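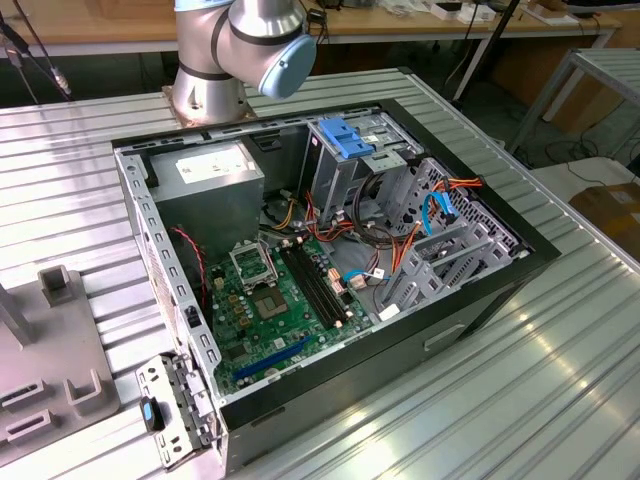 Takbridge two-stroke restoration and test engine
Progress report to Holst, second period, to end of April

1. Summary

Work on the 200 cc split-single engine is three weeks behind the plan agreed at the start of the grant. The crankcase repair is finished and the barrel is back from boring. The crankshaft is not yet rebuilt, owing to a rejected batch of crankpins. Spending is within budget overall, with an overspend on machining offset by an underspend on castings. We do not ask for a change to the total award. We ask for approval to move one payment date, as set out in section 6.

2. Crankcase

Both halves were cleaned, pressure tested and checked on the surface plate. The left half leaked at an old weld below the gearbox sprocket. The weld was cut out and remade, and the half was then stress relieved before the main bearing housings were bored in line. The housings had worn oval and are now sleeved in steel. Final bearing fit is an interference of 0.03 mm at room temperature.

The joint face was skimmed by the smallest amount that would clean it up. This has reduced the clearance between the flywheels and the case wall, and the flywheels will be turned down to suit once the new pins are fitted. Crankcase volume was measured with oil before and after the work. The loss is small and falls within the range covered by the transfer timing calculations sent with the first report.

3. Crankshaft

The first batch of crankpins was made by Cluvodance to our drawing. Hardness was correct on the surface but the case depth was too shallow on 2 of the pins sectioned, and the whole batch was returned. Cluvodance has accepted the fault and is making replacements at no charge. Delivery is promised for the middle of next month.

In the meantime the connecting rods have been crack tested. The forked rod passed. The slave rod showed a mark close to the little end, which proved on polishing to be a forging lap with no depth to it. It will be used, and inspected again after the first 25 hours of running.

4. Barrel, pistons and ports

The barrel was bored and honed at Sukisdale to suit the new pistons. Piston clearance has been set wider than the figure used for the road engine from which this barrel was developed, as the exhaust side of a split single runs much hotter than the transfer side. The exhaust piston has a further allowance at the crown.

Port edges were chamfered by hand after honing. The exhaust port was found to be 1.5 mm higher on one side than the other, apparently from new, and has been left as it is. Raising the low side would have altered the timing, and we have no second barrel to compare. The port map has been redrawn with the true dimensions, and copies are held with the engine file.

Squish clearance cannot be set until the crankshaft is complete. Three thicknesses of base gasket have been cut in readiness.

5. Test bed

The water brake has been overhauled with new seals and a new load cell. It was calibrated with dead weights at Takbridge on a Thursday evening, when the building supply is steadiest, and read within 1 per cent across the working range. Hysteresis was higher than we would like at the low end. It should not affect results above 3 kW.

Fuel flow will be measured by weight. Exhaust gas temperature will be logged on both branches, together with head temperature, crankcase pressure and speed. Logging has been proved on a borrowed industrial engine for a full afternoon without lost data.

The silencing of the cell is still poor. The lining on the roof duct needs to be doubled before any running with an open pipe, and the material is on order.

6. Spending and request

Machining has cost more than planned on account of the in-line boring and the bearing sleeves. The spare cylinder head casting has been dropped, the original head having proved sound, and this saving covers the difference.

The third payment is due on first running of the engine. Given the crankpin delay, we ask that it be moved to the following quarter. No other payment is affected.

7. Next period

Rebuild and true the crankshaft. Turn the flywheels and balance the assembly. Set squish and check port timing against the new map. Fit the engine to the bed and motor it without fuel to check oil feed and crankcase sealing. First firing will follow at reduced load, on a rich mixture, with a strip and inspection before any power figures are taken.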